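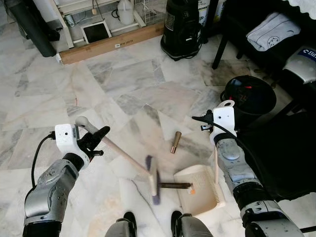

Ghazala Jatoi asked at the dry run whether a mint director can change the size of a coin order without going back to the ministry. Short answer for the room: no. The director sets the production schedule. The ministry sets the volume. Keep the two apart for the whole talk, since most of the questions will come from mixing them up.

Slide 2. Who appoints whom.
The director of the mint at Trutitz is named by the finance minister and confirmed by the assembly. The term is fixed. The deputy is a career post and does not change with the government. Point out that the deputy signs for the dies and the director does not. Pause here for the org chart.

Slide 3. What "acting" means.
An acting director can approve payroll, shipments and repairs. An acting director can't approve a new design or close a site. The last vacancy ran 13 months. In that time the Haugen design sat in a drawer, fully drawn and paid for. Don't get into whose fault that was. If pressed, refer to the published correspondence.

Slide 4. The confirmation file.
Order of papers: nomination letter, financial disclosure, work history, written questions, hearing transcript, vote record. The written questions are the part people skip. For the last nominee there were 36 of them, and 12 dealt with staffing at the Jundov site. Read question 9 aloud, then the reply. Both are in the handout. Do not paraphrase the reply, the wording matters for slide 6.
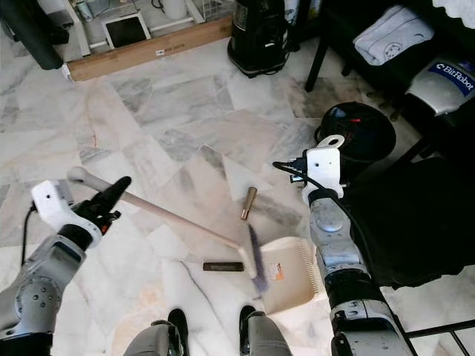
The committee vote and the floor vote are recorded on different forms. The committee form lists members by district and the floor form by seat number. To match them up, use the conversion table in the back of the handout. The table was corrected on 26 August 2022. Earlier printouts have two districts swapped.

Slide 5. Human resources background.
Explain why a nominee from personnel work is less unusual than it sounds. Past directors came from banking, metals and the tax office. The mint has roughly 200 employees under the civil service rules, plus contract guards, who are counted in a separate budget line. Grievances go to the director after the second step. A director who has never handled one tends to send them all to legal, and legal bills by the hour. Show the cost line, then move on.

Slide 6. Transfers between sites.
Back to question 9. The nominee wrote that no transfer from Jundov would be made "without consultation." The staff rules use "notice." Consultation means a meeting with minutes. Notice means a letter. The November ruling treated the nominee's answer as a statement of intent with no force of its own. Spend time on this one. Cut slide 8 if it runs over.

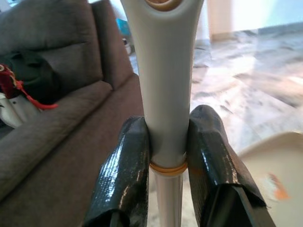 The ruling left one point open, which is whether a transfer made by an acting director binds the next confirmed one. Dollville had the same question with its assay office and settled it by amending the statute. Trutitz has not. Give both section numbers from the handout.

Slide 7. Removal.
For cause only. Cause is defined in the act as neglect, conviction or incapacity. A policy dispute is not cause. The minister may suspend pay during an inquiry but may not name a replacement until it closes.

Slide 8. Reading list. Skip if short on time. The act, the staff rules and the ruling are all in the handout, in that order.

Questions. Repeat each one into the microphone before answering.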